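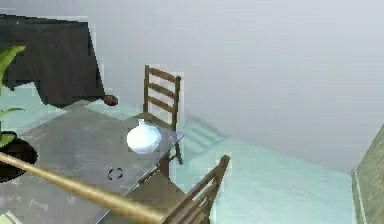

# Sunscreen under makeup: what pills and what doesn't

I have been trying to get a mineral sunscreen to sit under foundation without rolling up into little gray crumbs. The sunscreen is Flerklow Daily Mineral, the tinted one in the flat tube. The foundation is whatever I have open, which this month is a Sketidley water-based tint. Separately they behave. Together they pill along the jaw and next to the nose, and the result looks like eraser dust.

The usual advice is to wait longer between layers. I did that for a week and it made a small difference, so I started changing one thing at a time and writing it down.

## What pilling is

Pilling is a film failing. Sunscreen dries to a thin layer on the skin, and foundation goes over it. If the lower layer hasn't set, or if there is too much of it, rubbing breaks it up and rolls the pieces into balls. Silicones, thickeners such as xanthan gum and carbomer, and loose powder minerals can all take part. Reading the ingredient list will tell you that a product could pill. It won't tell you whether it will pill on you, over your moisturizer, with your hands.

Dead skin adds to it. I had a dry patch on my chin during the first few tries and threw those results out.

## How I ran it

Same face wash every morning, same room, same mirror. I split my face down the middle and changed one variable on the left side only. Each change got two mornings. If the two mornings disagreed I did a third.

Amount of sunscreen stayed fixed. I use two finger lengths for face and neck. Using less stops the pilling very well and also gives you less protection than the label promises, so I don't count it as a fix. A lot of the "this never pills on me" comments I read come with a photo of a pea-sized blob.

## Moisturizer underneath

This was the largest effect. My regular cream, Gurkisgate Barrier, is heavy on dimethicone and has a thickener high up in the list. With the cream under the sunscreen, the left side pilled on both mornings. With no cream at all, it didn't pill on either, but by lunch the skin around my mouth felt tight and the tint had settled into the lines.

A thin layer of plain glycerin lotion was the compromise. Slight pilling at the hairline, none on the cheek. I moved the Barrier cream to nights, where it has nothing to fight with.

## Waiting time

I tested 2, 5 and 14 minutes between sunscreen and tint, all over the glycerin lotion.

- 2 minutes: pilling at the jaw and hairline, some lifting beside the nose.
- 5 minutes: hairline only.
- 14 minutes: same as five, as far as I could see.

Fourteen was an odd number to pick. It is how long it takes me to make coffee and pack a lunch, so it was the longest wait I would ever keep up. If your bathroom is humid you may need more than five. Mine has a window and I leave it open until it gets properly cold.

## Application method

Rubbing in circles was the worst, as you would expect. Long strokes in one direction were better. Pressing the tint on with a damp sponge was the cleanest of the lot, but the sponge took up a lot of product and left the coverage patchy over the redness on my cheeks. I ended up using fingers, patting, with the sponge only at the hairline and the jaw.

A dense brush was bad. It dragged the sunscreen off in visible streaks. Once that happens the protection underneath is uneven, and putting more foundation on top does nothing about it. I washed that side and started over.

## Primer

I own one primer, made by Man, a small brand with a name that is nearly impossible to search for. It is a silicone gel. Over the sunscreen it pilled at once. Under the sunscreen it made the sunscreen bead up and refuse to spread. I can't say that all primers do this, since I only have the one. I stopped after two mornings and gave the tube to my sister, who wears it alone and likes it.

Chia-jung Cheung left a comment on my last sunscreen post saying that a tinted mineral formula can replace foundation outright, with concealer on top where needed. I tried this too. The Flerklow tint is a bit yellow on me, but with concealer beside the nose it is fine for a workday and there is one less layer to go wrong. It does come off on collars.

## Powder

Loose powder pressed over the sunscreen before the tint gave mixed results. On one morning it held everything in place, on the next it caked, and the third was somewhere in between. I suspect the sunscreen was less dry on the caked morning, although I had timed it. Powder after the tint was no trouble at all, provided I pressed it on and left the brush in the drawer.

## Current routine

1. Rinse with water, pat dry.
2. Glycerin lotion, thin layer, nothing on the hairline.
3. Flerklow Daily Mineral, two finger lengths, spread in one direction.
4. Wait five minutes and keep hands off.
5. Sketidley tint, patted on with fingers, damp sponge at the edges.
6. Pressed powder on the forehead and chin.

Reapplying during the day is still unsolved. Putting more mineral cream over a finished face pills every time, whatever I do. I have a stick to try next, and I plan to run it the same way in December, half the face at a time. If the stick needs a separate routine of its own I will put it in a new post and link it from this one.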